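Kategorie: Robotik / Handhabung, Wartung und Betrieb
Lesezeit: 4 Minuten

3.2 Aufbau und Pflege des Handgreifers

Ich gebe zu, dass ich diesen Abschnitt am liebsten schreibe, denn mit dem Greifer habe ich in den letzten Monaten mehr Zeit verbracht als mit der Auswertung! Die Mechanik stammt in der Grundform von Han-gyeol Baek, der sie noch für die alte Zavix-Zelle gezeichnet hatte, und Dong-geon Ham und ich haben sie dann für Textilien umgebaut. Zwei flache, schwarze Finger mit länglichen Aussparungen, dahinter der Griffkörper, die Kamera schaut über die Finger nach vorn. Mehr ist es eigentlich nicht, und trotzdem gibt es jede Woche etwas nachzustellen.

Die dreieckigen Aussparungen in den Fingerplatten (Abb. 4) haben wir anfangs nur wegen des Gewichts vorgesehen. Inzwischen mag ich sie aus einem ganz anderen Grund: Die Kamera sieht durch sie hindurch noch ein bisschen Stoff, und das hilft beim Nachverfolgen der Falten sehr. Wer die Finger nachbaut, sollte die Kanten nach dem Fräsen wirklich sorgfältig brechen. Unser erster Satz hat uns ein geliehenes Hemd gekostet (Entschuldigung nochmals an den Besitzer), der zweite war dann brauchbar.

Am meisten Ärger machen gefütterte Sachen. Ein T-Shirt verzeiht fast alles, eine Steppjacke überhaupt nichts - die Füllung gibt nach, die Finger wandern aufeinander zu, und man meint, man hätte fest gegriffen, während nur der Oberstoff klemmt. Deshalb stellen wir den Anschlag vor jeder Serie mit einer dicken Jacke ein und nie mit dem dünnen Prüftuch, das Pavora der Führung beilegt. 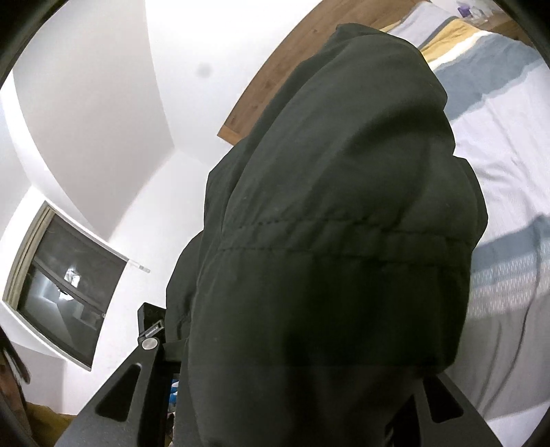
Abb. 4: Handgreifer mit dunkler, gesteppter Jacke zwischen den beiden Fingern, aufgenommen mit der Kamera am Greifer.

Zum Einstellen selbst: Ich löse zuerst die Klemmung der Führung, schließe die Finger von Hand um den Stoff und ziehe dann wieder an, bis nichts mehr spielt. Danach kommen 21 Probegriffe. Rutscht auch nur einer durch, fange ich von vorn an, was an schlechten Tagen ziemlich auf die Laune geht. Dong-geon macht das übrigens in der halben Zeit und behauptet, es liege am Drehmomentschlüssel von Mizuno. Ich habe denselben und glaube ihm kein Wort.

Alle 100 Griffe wischen wir die Innenseiten der Finger mit einem fusselfreien Tuch ab. Lint von Jacken und Decken setzt sich gern in die Aussparungen, und wenn dort erst einmal ein kleiner Filz hängt, hält ihn die Segmentierung für eine Stoffkante! Nach 780 Griffen tauschen wir die Führung komplett aus; die Truvon-Führungen, die wir zuerst verbaut hatten, bekamen da schon merkliches Spiel. Die Kamera kalibrieren wir nach jedem Fingerwechsel neu, dafür reichen uns 18 Aufnahmen der Kalibriertafel, solange auch die stark verzeichneten Bildecken gut abgedeckt sind.

Kontakt | © 2026 Arbeitsgruppe Textilhandhabung | Nach oben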